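3. How corrections travel (and mostly don't)
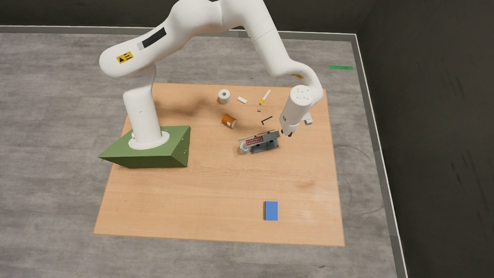 I started this part of the project because a wrong quote annoyed me. A regional paper had printed half of something the mayor of Ururville said at a budget meeting, the missing half changed the meaning, and three weeks later the blogs I read were still linking to the short version. So Kourosh Nazari and I went back through 21 local politics blogs and pulled every post that linked to a news story the paper had later corrected. We ended up with 509 posts, which was a good deal more than I'd bargained for! What we wanted to know was where a correction sits on the page and whether that makes any difference to the people passing the story on. Think of the arm in Figure 1, with its little yellow label down on the forearm near the wrist, a long way along from the base. A correction at the foot of a long article is placed rather like that, and a blogger who has taken the first two paragraphs and gone off to write an angry post has no great cause to travel that far.

Figure 1. White robotic arm on a wooden tabletop (rendered).

I should say how we decided what counted as a fix. If the blogger changed the quote, added an update line or put up a fresh post saying the earlier one was wrong, we called it fixed. Striking the words through counted too (Kourosh wasn't keen, but I talked him round). A reader grumbling in the comments didn't count unless the blogger answered and agreed. We argued for ages over the sarcastic updates, the "fine, he said the other bit as well" sort, and in the end let them in.

The blog archives were a mess. Kosik, the link checker we used, kept choking on old permalinks, and one blog had moved house twice and lost its comments on the way. Trí Đào went through the broken ones by hand and got most of them back from feed readers, for which I still owe him lunch. Where we couldn't read the post as it first went up, we dropped it, and those posts aren't in the 509.

I'd gone in expecting the partisan blogs to be the worst at this, and I'm much less sure now. The ones I would call furious were also the ones with furious readers, and furious readers do send emails. The quieter blogs, the kind that post a link and a single line, hardly ever went back to anything. I'd want far more posts before I leaned on that, and Section 4 gets into the trouble with our sample, starting with the December election posts.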